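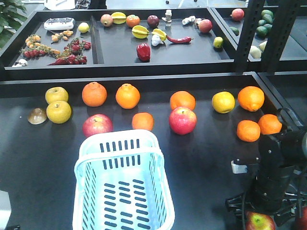 I've had the arm on the bench for seven months now and it has only properly frightened me once. It was after dinner, I had it picking fruit into a basket, and I leaned across to nudge an orange that had rolled too close to the base. The arm had been sitting still for a good minute. I took that to mean it had finished. It had stalled halfway through a move, and when the stall cleared it swung straight into the back of my hand. Nothing broken, but I had a bruise the colour of a plum for a week and I've changed a fair few habits.

So, tips for anyone running one of these at home or in the shed, mostly learnt the sore way.

Still doesn't mean stopped. Pull the power before your hand goes in. I put a big mushroom-head switch on the left side of the bench, well out of the arm's reach, and I hit it even when I only want to straighten something. Don't put it behind the arm! Mine was behind the arm. I'd have had to reach past the thing to turn it off.

Find out what your arm does when the power goes. Some hold, some flop. Mine flops, and the first time I tried the new switch it came down elbow first on the table. Now I keep a folded tea towel under the elbow, and if there's something in the gripper I get my free hand underneath before I cut it (from the side, never from in front).

Keep fruit away from the base. Round things roll, and they always seem to roll to the one spot where you'll be tempted to go after them. I've put down a strip of the rubbery mesh you line drawers with and it's helped a lot. If something rolls in there anyway, leave it till the run's over.

Use fake fruit while you're sorting out a fault. I started with real mandarins and ended up with juice in the wrist joint, which took me most of a Saturday arvo's worth of cotton buds to clean out — and the ants found it before I did. Plastic fruit is lighter than the real thing though, so go back and check your grip before you switch over.

Look at the cables. This was the cause of my stall, in the end. Koen Baert had a look at it for me and found the lead at the second joint had been rubbing every time the arm folded back. The insulation was worn through on one side and you couldn't see it unless you bent the joint right up. I replaced the lead, gave it more slack and tied it off loosely with a velcro strap. Zip ties done up tight are what got me there in the first place. I check the lot on the first of the month now, with a torch.

Write down every stall. I've got an exercise book on a nail, and it's nothing fancy: what it was reaching for, which way it was folded, what I did next. There were 11 entries in there before the bruise, and nearly all of them had the arm folded back to the same side. I just hadn't read my own notes!

Last one — slow it down. I run mine at half speed when I'm in the shed with it, and the kids stay on the other side of the door.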